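Automation Planning, Week 5: What the Arm Costs After You've Bought the Arm

Handout for the Friday group, 7/22/22

Okay, so last time we got as far as the quote from Tovgate, and a lot of you wrote down 1350 dollars and drew a big happy line under it. I did exactly the same thing on my first budget! That number is one small tabletop arm with its gripper, and you'll want more lines on the sheet than that.

Start with the job. Ours for this unit is sorting rolls of electrical tape into a tray, which sounds silly until you have to price it. How wide does the gripper open? How far does the arm reach past the far side of the tray? Write those down before you open a single catalog (I mean it, the catalogs are very persuasive).
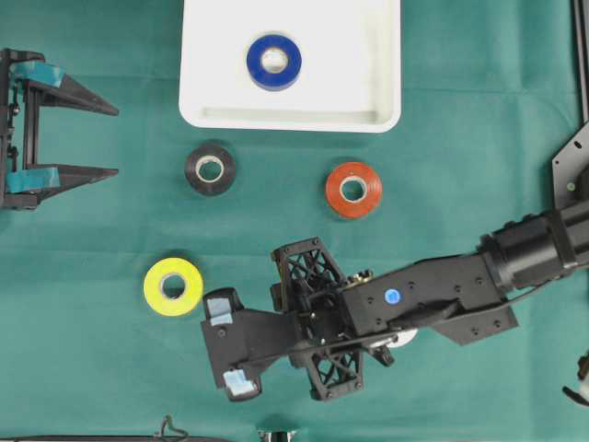
Szulc would put spare fingers and pads ahead of everything else on the list, and told me in June that a second arm is a waste of money if the first one is sitting idle waiting on a pad. I mostly agree, though I'd still price the second arm so you know what you're turning down.

Now the lines people forget. Power supplies and cables. Something to bolt the arm to. Printed parts, plus the filament and the hours on the printer, and please do charge for the hours. The work surface, trays, and the things you're going to pick up, which get scuffed and have to be replaced. I put 600 dollars against all of that for one station and came in about right, but your lab isn't mine, so work it out fresh.

Then there's lead time. Sarnevton ships from stock and Clolix builds to order, and on paper Clolix is cheaper. If your project has to be running by the start of term, cheaper may not help you much. Put a delivery date next to every price, even the boring little ones like screws.

For next week: do a one-page budget for two stations, same task, same tape. Show me what you'd buy once and share, and what you'd need to double. Leave a line for repairs and tell me how you picked the amount. Bring it on paper, because I like to scribble on them.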